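Fledmont Automation Users Forum
Board: Site visits, demonstrations and open days
Topic: Report on the Plosthorpe open day (two-arm handling station)
Status: Open

ehab_bennani
Forum moderator

The following report is submitted on behalf of the members who attended the January open day at the Plosthorpe workshop. Members who were present are invited to add corrections. Requests for places at the next visit should be sent to the events desk and should not be posted in this thread. 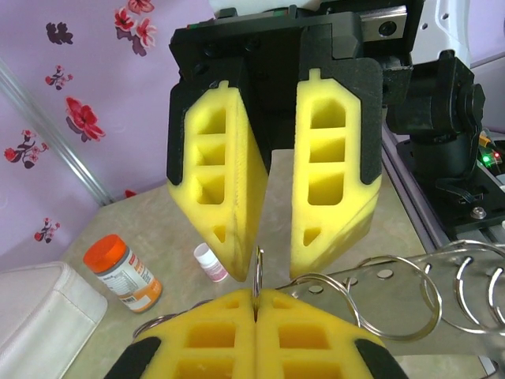

The program opened at 9:30 with a safety briefing, followed by a tour of the assembly area and, after the break, the handling demonstration. Attendance was by registration only, and 37 members signed in. The host's engineers, led by Ms. Houda Badawi, were available for questions until the close.

The handling demonstration was the principal item of interest. Two arms work across a shared tabletop, each fitted with a pair of soft, hollow-pocketed fingers. The item under discussion was a metal binder mechanism – the flat strip with large rings that one finds inside an ordinary office binder. The host selected it as a difficult part: it is thin, it reflects light, and the rings offer very little surface to hold. The grip is taken on a single ring, with the fingertips closed at its base.

Ms. Badawi explained that the station is controlled by the host's own software, known as Lema, and that the training material is gathered by operators who guide the arms by hand. She reported 331 recorded attempts with the binder part, of which 174 were accepted for training. The remainder were set aside by the reviewers, most often for a grip taken too high on the ring.

Members raised questions on finger wear, on changeover between parts, and on the cost of a second arm. Written answers to the last of these have been promised.

E. Bennani

n_sowerby
Member

I thank the moderator for the report, which agrees with my notes. I must, however, record a reservation about the choice of part. A binder mechanism is certainly awkward to hold, but very few members of this forum handle anything resembling it. Our own lines move molded caps, cartons and bottles. A demonstration built on those would have told us considerably more about cycle time, a subject on which I came away with no figure at all.

I would also ask that future reports state the acceptance rate plainly. 174 out of 331 is a little over half. I do not regard that as a strong result.

Neville Sowerby

rania.elfassi
Member

Mr. Sowerby's second point requires a correction. The number accepted for training is a measure of how strict the reviewers are with the recordings. It is not the success rate of the station, and Ms. Badawi was careful to separate the two when the question was put to her from the floor. An attempt may end with the part held securely and still be set aside for an untidy approach.

On the first point I respectfully disagree. There was a supplement bottle and a smaller medicine bottle on the same table, both lying on their sides, and anyone who wished to discuss containers had ample opportunity to do so. I asked about the bottles myself and was told that tilted and fallen containers form part of the planned work for the spring.

My own concern is the fingers. They are a yellow foam, and I should like to know how they stand up to a metal edge over a full shift. The answer given on the day was that a set is inspected every morning. I would have preferred a figure in hours.

R. El Fassi

n_sowerby
Member

I accept the correction on the acceptance rate and withdraw the remark. I would nevertheless observe that the station's success rate was not given either, and that a visitor is likely to seize upon whatever number is offered.

As for the bottles, planned work is planned work. I can only comment on what was presented.

wilma_vl
Member

I attended with a colleague from our packaging department and would like to add a few practical notes for members considering the next visit.

Parking is at the rear of the building and the entrance is not marked from the road. Safety shoes are required for the assembly area but not for the demonstration room. The audio during the tour was poor for those at the back of the group – I missed most of the section on conveyors and would be grateful if anyone has notes.

With regard to the disagreement above, I find myself closer to Ms. El Fassi. We trialed a rigid gripper on wire parts last year under the Seso program and abandoned it after 3 weeks. The parts were marked, and the fixtures needed constant adjustment. Seeing a soft finger applied to a bare metal ring was therefore of direct use to us, even without a cycle time. I do agree with Mr. Sowerby that a cycle time should have been available on request.

I have one technical question. Was it stated whether the second arm is intended to hold the strip while the first works on it, or whether the part is to be passed from one to the other? My notes say both, which cannot help anyone.

Wilma Van Leeuwen

houda.badawi
Host representative

Good afternoon. The moderator has kindly approved my account so that I may reply.

To Ms. Van Leeuwen: both are intended. The present recordings concern the handover. Holding the strip with one arm while the other works on it is a separate exercise, and I regret that the two were discussed together in the same session.

To Ms. El Fassi: we do not yet have a figure in hours that I would be willing to publish. The fingertips wear first. The side faces show very little change. We will report on this at the next open day.

To Mr. Sowerby: the remark about cycle time is fair. The station was running at reduced speed for the visit, in accordance with our site rules for guests, and any time measured on the day would have been misleading. I have asked for production-speed figures to be prepared and will send them to the moderator for distribution.

The conveyor notes can be supplied to any registered attendee on request.

Houda Badawi

n_sowerby
Member

I am obliged to Ms. Badawi. I would ask that the figures include the time lost to failed grips, and that they be given for one part type at a time.

ehab_bennani
Forum moderator

Noted and forwarded. The thread will remain open until the written answers have been received. Members still awaiting an attendance certificate should write to the events desk before Thursday.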